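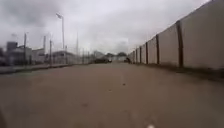
Fukard outdoor run, Bellumley: looking along the boundary wall

Mobile robots > Localisation and mapping > Outdoor

Position estimate slips forward beside a long panelled wall

dradness_paul_trap

I went to the Egilsson open day at the Bellumley site on 4/29/25. The main demonstration was the Fukard carrier driving itself along the road beside the boundary wall, 400 metres in one direction, with its own estimate of its position shown on a screen for visitors. The wall is pale concrete panels with dark upright posts between them. On the other side there is a kerb and then fencing, poles and low buildings.

Steering was good. It kept a steady distance from the wall for the whole run and I saw no weaving. The position along the road was another matter. Partway down, the marker on the screen jumped forward by what looked like one panel. The match score next to it read 81 per cent before the jump and did not fall afterwards. The robot then stopped for 19 seconds, the marker jumped back, and it carried on.

I asked at the stand and was told it was "a map update", which doesn't explain the stop. We are planning something similar for the yard at Dradness, where there is also a long straight wall, so I would like to understand it properly. Is this a known fault with laser localisation? Would a better scanner cure it? Ours is a single flat scanner mounted low on the front. I don't know what theirs is.

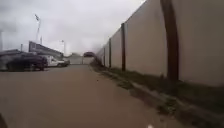
I should add that satellite positioning was switched off for the demonstration, according to the handout. Wheel odometry was on. The sky was overcast and the light was flat, in case that matters to anyone thinking about cameras.

gravel_and_encoders

Known problem. Get a better scanner with longer range. We changed ours in January and it went away.

offset_kerb

The answer above may be right for that site, but I would not buy anything yet. There are two separate effects.

First, a plain flat wall tells a laser how far away it is and at what angle. It says nothing about how far along it you are. That fits what you saw: sideways position and heading are well constrained, so the steering looks good, while the forward position is left mostly to the wheels.

Second, the posts do give forward information, but they repeat. If the wheel estimate is wrong by more than half the post spacing, the matcher can lock on to the next post along, and the scan fits nearly as well there as in the correct place. A high match score only says the scan fits the map somewhere. It should never be used alone as a measure of confidence. Your unchanged figure is what I would expect.

Longer range helps if it brings in something that does not repeat, such as the end of the wall or a building corner. If all it brings in is more of the same posts, you gain very little. A flat scanner mounted low will also pick up weeds at the foot of a wall, and they move and grow. 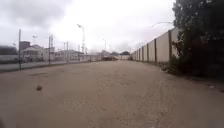
Page 19 of 24

For Dradness I would do these in order:

1. Calibrate the wheel odometry on the real surface with the real load. Loose grit gives more slip than a workshop floor.
2. Use the side away from the wall. Lamp posts and utility poles at irregular spacing are good landmarks, provided the scanner can see past the kerb and fence.
3. Log the forward and sideways covariance separately. If your software reports only one number, change that first.
4. Put up reflectors at unequal spacing if the site owner allows it. Equal spacing repeats the same mistake.
5. Reject any correction close to a whole number of panels unless a second source agrees with it.

I can't tell you why theirs stopped. A consistency check between wheels and laser would produce that behaviour, with the vehicle holding until the two agreed again, but so would an operator pressing pause. Ask Egilsson for the log of the run.

dradness_paul_trap

Thanks. Our software gives one number, so item 3 is first on the list. I have written to them for the log and will post it if they send it.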